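Titration of glycine, second endpoint never shows up
Forum: Biochemistry > Lab help
5 replies

pelican_rd
Posted 17 Sep 2018

Second year biochem lab. We titrated glycine hydrochloride with NaOH and had to plot pH against equivalents of base. The first half looks fine, with a flat stretch near pH 2.4 and then a steep rise. After that it flattens again near 9.6 like the book says, but there is no second jump at two equivalents. It just bends over slowly and keeps creeping up past 11. My partner says we ran out of base too early. I say we had plenty. We added 49 mL in total and the second equivalence point should have been at 40.

Do we repeat it or is this normal?

marrowfat
Reply 1

Normal. The amino group has a pKa near 9.6, so by the time you have pulled off the second proton you are already at a pH where the extra hydroxide hardly changes anything on the meter. The jump is there in theory but it is so small that you see a bend. Don't repeat it. Write that the second endpoint is poorly defined in water and get the pKa from the midpoint between one and two equivalents.

Tollens_mirror
Reply 2

I would repeat it. Bend or no bend, you should see some change in slope if the sample is 0.1 M and the base is fresh. Two things to check first.

Old NaOH picks up carbon dioxide from the air. That gives you carbonate, which buffers in the same range as the amino group and smears out the top of the curve. Ask when the bottle was made up and if it was standardized.

The electrode. Ours are Ustano ones and they read low above pH 11 in sodium hydroxide. Yours may do the same.

marrowfat
Reply 3

Carbonate would not do that much in one afternoon unless the bottle was left open all term. And sodium error at pH 11 on a decent electrode is small. You are sending them back for three hours of work to get the same bend.

If they want a sharp second endpoint, the usual answer is a formol titration. Formaldehyde ties up the free amino group, the apparent pKa drops, and you get a clean jump that phenolphthalein can catch. Do it in the hood.

pelican_rd
Reply 4

Thanks both. Base was made up last November, according to the label, so Tollens may have a point. The meter is an Allel, calibrated at 4 and 7 only. We have not covered the formol method.

One more thing. The handout says the isoelectric point is the average of the two pKa values, which gives me 6.0. For lysine do I average all three?

Tollens_mirror
Reply 5

No. Average the two on either side of the neutral form. For lysine those are the two amino groups, so 9.0 and 10.5, and the pI is close to 9.7. For aspartic acid it is the two carboxyls and you get 2.8.

Calibrating at 4 and 7 and then reading at 11 is your real problem - add the pH 10 buffer. Marrowfat is right that the bend will still be soft, I just would not hand in a pKa from that meter and that bottle.

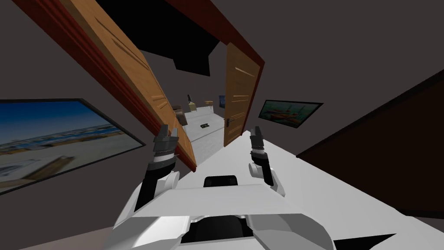

Similar threads

Why is proline's amino group a secondary amine? (41 replies)
Ninhydrin spots all purple except one (12 replies)
Quansah buffer tablets, do they go off? (7 replies)
Bondico burette leaking at the tap (3 replies)
D and L versus R and S for cysteine (60 replies)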